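Notebook, storage bench
2020-06-22
Weight loss in citrus, second run, start

Purpose is the same as in the April run: how fast the fruit loses water at room temperature, and whether the wax coating changes the rate enough to justify the trouble of applying it. The April data are usable for the uncoated fruit only. The coated set was weighed on two different balances and I could not reconcile the numbers afterward.

Fruit came from Mivport, one crate, labeled as grown at Štefanec. Picking date not given on the crate and not on the invoice. I have written to ask. Until there is an answer, day zero is the day of delivery and nothing finer should be read into it.

Sorted on arrival. Rejected anything with a split, a soft patch or a missing button. Kept 25 for the run. Combined mass of the kept fruit at start: 2,803 g, tare already subtracted. The set is mixed in size, which was not what I ordered. Small fruit will lose a larger fraction of its mass for the same peel, as there is more surface for each gram, so the results have to be reported per unit area as well as in percent.

Area is from three diameters per fruit, caliper, treated as an ellipsoid. A ribbon of tape around the middle gives the same answer for the round ones and a worse answer for the long ones. Staying with the caliper.
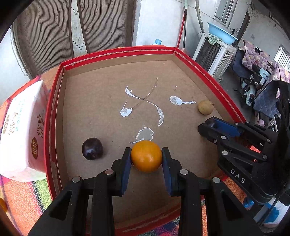 Should the fruit be washed before the first weighing?
Wash it the day before, dry it with a lint-free towel, and leave it overnight on the rack. Water held in the pores of the peel comes off over several hours and reads as weight loss. In April the fruit was washed and weighed the same morning, and the first point on every curve sits too high.

Balance: warmed up for one hour, leveled, checked with the 100 g weight before and after each batch. Readings agreed to the last digit both times. Doors closed for every reading. The rule from now on is one balance for the whole run, the one by the window wall, even if the other is free. If it has to be moved, repeat the check and write it down here.

Cabinet: Climden, the older unit. Set point 20 C. The display settles quickly but the air on the bottom shelf lags behind it, so the bottom shelf is not used. Fan on low. On high the airflow over the front row is strong enough to dry the near side of the fruit first, and rotating the trays twice a day to make up for it means opening the door twice a day.

Humidity is held with a saturated salt slurry, table salt and distilled water, in two flat dishes on the middle shelf. There must be undissolved salt visible in both dishes at all times. Top up with salt, not with water, if the slurry looks thin.
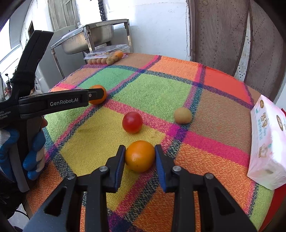 The Nornano logger sits on the top shelf at the back, out of the direct path of the fan. Interval set to five minutes. I compared it with the wet and dry bulb pair for an afternoon and the humidity reading was slightly low throughout, by the same amount at the start and the end. Correction goes in the spreadsheet, in its own column. Do not overwrite the raw column. Clock on the logger is standard time, not daylight time, so add one hour when matching it to the weighing sheet.

Coating: wax emulsion as supplied, undiluted, applied with a foam pad and left to dry on the rack. Even-numbered fruit coated, odd-numbered fruit left bare. Numbers are in pencil on small paper tags, tags weighed with the fruit at start and at every point. Ink on the peel was tried before and rubbed off under the wax. 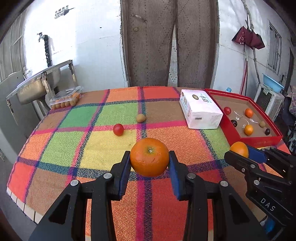
Stem end needs its own treatment in the analysis. The peel proper is a fairly good barrier and most of what gets through it goes by way of the wax layer, but the stem end is a different surface and may account for a share of the loss out of proportion to its area. On a large orange held with the stem up, like the one in the last photo, the scar is a small greenish-brown spot against a lot of dimpled peel; on small fruit I expect it to matter more. Four fruit, two coated and two bare, will have the scar sealed with a dot of paraffin. Weigh before and after the paraffin goes on and subtract.

Weighing schedule: once a day, mornings, same order each time, no tray out of the cabinet longer than ten minutes. Any fruit showing mold is bagged, weighed once in the bag, and dropped from the run. Its earlier points stay in.

Open items. Picking date from Mivport. Second caliper reads off zero, needs adjusting or a label. Distilled water is down to the last bottle. Door gasket on the Climden is stiff at the lower hinge corner; check with a strip of paper before tomorrow's weighing and note whether it pulls out freely.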